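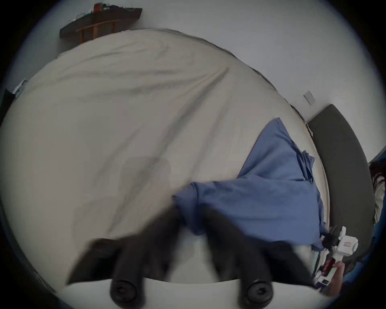
## Two grippers, one bed: catching up with Algirdas Adomaitis

Monday, quarter past eight, bad coffee. Algirdas Adomaitis has been comparing hand-held grippers for Horedik since April and he talks fast, so these are my notes cleaned up a little. Not a lot.

The job right now is bedding. Sheets, pillowcases, things that flop. I asked why not start with boxes like everybody else.

"We did boxes. Boxes were fine on both, so we learned nothing. You put a blue pillowcase on a cream sheet and in one afternoon you know which fingers you hate."

Two designs are in the running. The Etau is the one with the dark fingers. The Pralside is the other, and he'd rather not say yet which way it's going. He then spent ten minutes saying which way it's going.

"Etau fingers are long, they taper, you can get under a fold. Good. But you come in at a low angle and the tip pushes the cloth ahead of it. You get a little wave. Then you're pinching the wave and not the edge, and when you lift, you have the middle of the pillowcase."

Does that matter? People grab pillowcases by the middle all the time.

"People fix it with the other hand without thinking. So okay, we use the other hand too. One gripper each side. But then the second one has to find a corner and the corner is underneath." Shrug. "Corners are the whole job."

He's run 3821 grasps so far, all logged, cloth only. Over 900 of those he threw out himself. Bad sync mostly, the two recordings drifting apart. Eshun, the logging software, got an update and it's better now. "Better. Write better, dont write good."

On the camera. It rides on the gripper, very wide lens, and he's a fan, with complaints.

"I want the wall, I want the headboard, I want the furniture across the room. That's how you know where the hand is. A plain sheet gives you nothing to track, just some soft wrinkles. Narrow lens, you go in close, everything is cream colored, you're lost."

And the complaints?

"Blur at the fingertips. Exactly where you need it sharp! You move at normal speed and the tips smear right when they touch the fabric. Shorter exposure, then it's too dark in a bedroom. More lights, then it isn't a bedroom anymore."

So he slows down?

"No. If I slow down I'm teaching it to be slow."

Small stuff he wanted in here: the screw caps at the base of the fingers take a hex key, and he likes that. Swapping fingers is quick. The Pralside needs 2 different drivers and he's lost one of them already. Hand fatigue is worse than he expected on either one, wrist first, then the thumb. He stops after 8 runs and shakes it out.

Next up is fitted sheets. I said that sounded awful.

"Elastic corners, yes. It will be awful." He seemd pretty happy about it. Then a duvet cover, if the wrist holds up, and after that they choose a finger and order a batch.

Last thing, I asked what he'd change tomorrow if he could change one part.

"The tips. Softer, and a bit of grip on the outside too, not only the inside. You push cloth as much as you pinch it." He was already looking for the hex key.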